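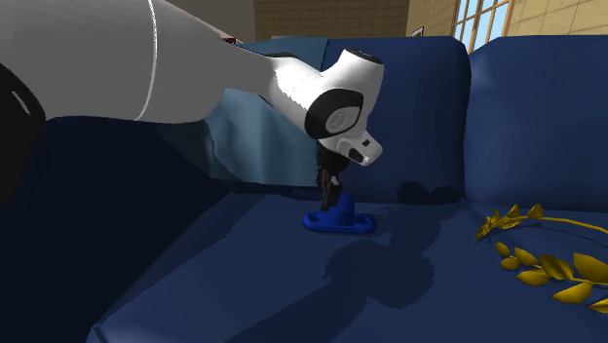

Notes for session four: audio files, formats and what gets lost

Hi all. I type these up after class, so they follow what we talked about and wander off where we wandered off. If you missed the session, read this with your headphones nearby and do the exercise at the end before we meet again.

Where we left off

Last time everybody recorded one minute of themselves reading and saved it as a WAV file. A few of you then tried to email it to me and got an error. Good, I was hoping for that! A minute of stereo at CD quality comes out a bit over 10 megabytes, and an hour gets you past 600. My own lecture recording from the Fellwood room was 657 megabytes, and the upload took so long that I went and made dinner.

So why is it that big? A WAV file is usually just a long list of measurements. At CD quality you take 44,100 measurements every second, for the left side and again for the right side, and each one takes up 16 bits. Multiply it out and you get 1,411,200 bits per second. Silence costs exactly as much as an orchestra. Somebody asked if a quiet recording makes a smaller WAV, and no, it doesn't, the list is the same length and the numbers in it are just closer to zero.

Containers and codecs (please learn this one)

I know I go on about this, but half the trouble people have with media files comes from mixing these two up.

The codec is the method used to squeeze the sound. MP3, AAC, Opus, Vorbis and FLAC are all codecs. The container is the box the squeezed sound gets put into, and the box can also hold a title, cover art, chapters, a video track, subtitles and so on. MP4, MKV and Ogg are containers. An M4A file is really an MP4 box with only audio in it, and inside you'll most often find AAC, but it could be Apple Lossless, and you can't tell from the name.

Renaming a file does not convert it. If you take talk.m4a and type .mp3 over the ending, you have the same file with the wrong label on it. Some players will look inside and play it anyway, which is how people come to believe that renaming works — and then the car stereo refuses it.

Lossless and lossy

Lossless (FLAC, ALAC) makes the file smaller and gives you back every single measurement when you play it. Think of a zip file that happens to be good at sound. You might save half the space, sometimes more for plain speech, sometimes a lot less for loud, busy music.

Lossy (MP3, AAC, Opus) throws information away for good. It tries to pick the parts you wouldn't have heard, such as a faint sound sitting right next to a loud one in pitch. It's very good at this. In the listening test we did in class, with the choir clip, most of you could pick out the 64 kbps MP3 and hardly anyone could pick out the 256. Jarosław Bednarek got all of them right and I'd like to know what headphones he owns.

Things to listen for at low bit rates: cymbals and applause go swishy, S sounds get a watery edge, and sharp attacks like castanets get a little smear just before the hit. That last one is called pre-echo. Once you've heard it you'll hear it everywhere, sorry.

Bit rate arithmetic

This is easier than it looks. Bit rate times seconds gives you bits, divide by eight for bytes. We worked through one on the board using a talk from the Venileck collection that runs 3220 seconds.

At 128 kbps: 128,000 × 3220 = 412,160,000 bits
Divide by 8: 51,520,000 bytes
So 51.5 megabytes

Halve the bit rate and you halve the size, so 64 kbps gives you 25.8 megabytes. For one person speaking, mono at 64 is perfectly pleasant in MP3, and with Opus you can go a good deal lower.

Variable bit rate (VBR) spends more bits on the hard moments and fewer on the easy ones. The sum above won't come out exactly for those, so use the average bit rate and accept that you'll be a little off.

Converting without wrecking things

Every time you go from one lossy format to another, you lose a bit more. It doesn't matter that the new file has a higher number on it. Turning a 96 kbps file into a 320 kbps one gives you a bigger file that sounds the same at best. I saw this on the Crăciun recordings, where someone had helpfully "upgraded" 231 files to 320 and deleted the originals. I still think about it.

Some habits worth picking up:

Keep your original recording as WAV or FLAC and make the small copies from that.
Do your editing on the original too, and export at the end.
If you only need a different box, look for an option called "copy", "remux" or "passthrough". That moves the audio over without re-encoding, it takes seconds, and nothing is lost.
Trim before you convert, so you aren't waiting on twenty minutes of chair noise.
Only convert material that you made or have permission to use. We had a long chat on this and I'll put the copyright reading in with next time's notes.

A word on tags

Title, artist, year and so on live in the file next to the sound. In an MP3 that's ID3, and there are several versions of it, so accented letters sometimes come out as gibberish on older players. If you see question marks in the middle of a name, save the tags again as ID3v2.3 with Unicode and try once more. It fixed the problem for me on Umar, our little class server.

Exercise

1. Take your one-minute WAV. Export it as FLAC, as MP3 at 192 kbps, and as MP3 at 48 kbps. Write down the four sizes.

2. Work out what the two MP3 sizes should be and compare. If yours is slightly bigger, look for embedded cover art.

3. Convert the 48 kbps file back to WAV. Note the size, then listen to it next to your original and write two or three sentences on what you hear.

4. A file is 1203 seconds long and 28,872,000 bytes, with no tags. What's the bit rate? (Show the working, please, I can't give you half credit for a bare number.)

Bring the files on a USB stick or drop them in your folder on Umar by 6 p.m. the evening before class. Next session is video, so expect bigger files and make some room on your laptop.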